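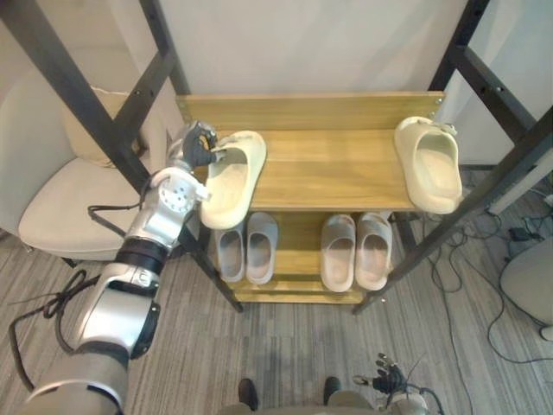
Hi Houda,

Quick update on the Suro grant for June. The shoe rack task is going well - we're at almost 1,000 recorded demos, and four operators can now run it without me hovering! Slides are still fiddly when one ends up hanging over the end of the shelf, so I'd like to record 60 more starts like that before we retrain. Cables on the carpet are my other gripe, and I've asked Zarley to quote us for floor covers. Budget's fine. Can we talk about the second rack soon?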